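Stop Throwing Away the Slow Ones

Posted 2018-07-23 in Methods

Most groups that collect demonstrations for imitation learning apply a filter before training. The usual filter removes failed episodes, and few people would argue with that as a default. A second filter, less often written down, removes episodes that are slow, hesitant or untidy. My position is that the second filter does more harm than good, and that on sorting tasks it should be dropped.

The argument for the filter is simple. A policy copies what it is shown. If the operator stalls above an object for four seconds, the policy may learn to stall there too, and it may never leave the state it stalled in. Anyone who has trained on raw teleoperation data has seen this. The Kirkegaard pipeline, which many of us inherited in one version or another, deals with it by ranking episodes by duration and dropping the long tail. The step takes one line in the configuration file and is seldom revisited.

The trouble is in what the long tail contains. Duration in a sorting task depends mostly on the layout of the objects. A spoon lying alone in open space is a short episode. A spoon that lies at a bad angle to the arm, or close to a rail, or near a second utensil, is a long one. Ranking by duration is therefore close to ranking by difficulty, and cutting the tail cuts the hard layouts. The trained policy then looks competent on the layouts that needed the least help.

Utensils show the effect clearly. They are thin, they reflect light, and the useful grasp is on a narrow part of the object. Small differences in approach matter.
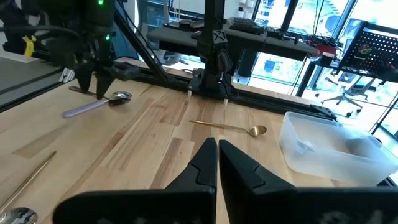
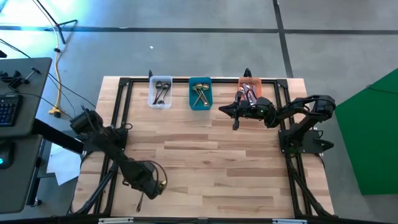

Should a demonstration be discarded when the operator misses a grasp and tries again? Keep it, provided the second attempt succeeds, and mark the time of the miss so that the failed approach can be given less weight in training.

The marking step is where most of the labor goes, and it is the reason people prefer the one-line filter. On the Bevis task set we marked misses by hand for two weeks before writing a script that proposes candidates from gripper width and wrist motion. The script flags too much. It treats any closing motion followed by an opening motion as a miss, including deliberate nudges made to turn a handle toward the arm. Nudges are good data and should stay at full weight. A person still has to look at each flag.

Pauses need separate treatment. A pause with both arms still carries almost no information about control, and those samples can be thinned without touching the rest of the episode. A pause in one arm while the other moves is a different thing. In two-arm work, waiting is part of the task, and a policy that has never seen one arm wait will drive both into the same bin. I would leave one-arm pauses alone entirely. The Pitik recorder stores the two arms as separate streams, which makes this distinction cheap to compute. Recorders that merge them at write time make it expensive.

There is also a cost on the operator side. Once operators learn that long episodes are dropped, they start placing objects to keep episodes short. They do this without being told to, and mostly without noticing. On the Sternberg cell we compared starting layouts from the first batch of sessions with those from the eighth, and the later ones had drifted toward the middle of the table, with handles facing the nearer arm. Printed layout cards corrected most of that drift. Removing the duration rule corrected more.

I would accept one limit. An episode in which the operator has clearly lost track of the task, and is moving objects without a goal, should go. That judgment should be made by someone viewing the episode, with the reason entered in the log in plain words. A duration threshold cannot make it, and neither can a smoothness score, which penalizes careful corrections near contact.

Groups that want to test this on their own data can do so without collecting anything new. Restore the dropped tail, thin the two-arm pauses, mark the misses, and train again with the same settings. Evaluate on layouts drawn from the cards, and report results for the long-duration layouts separately from the rest.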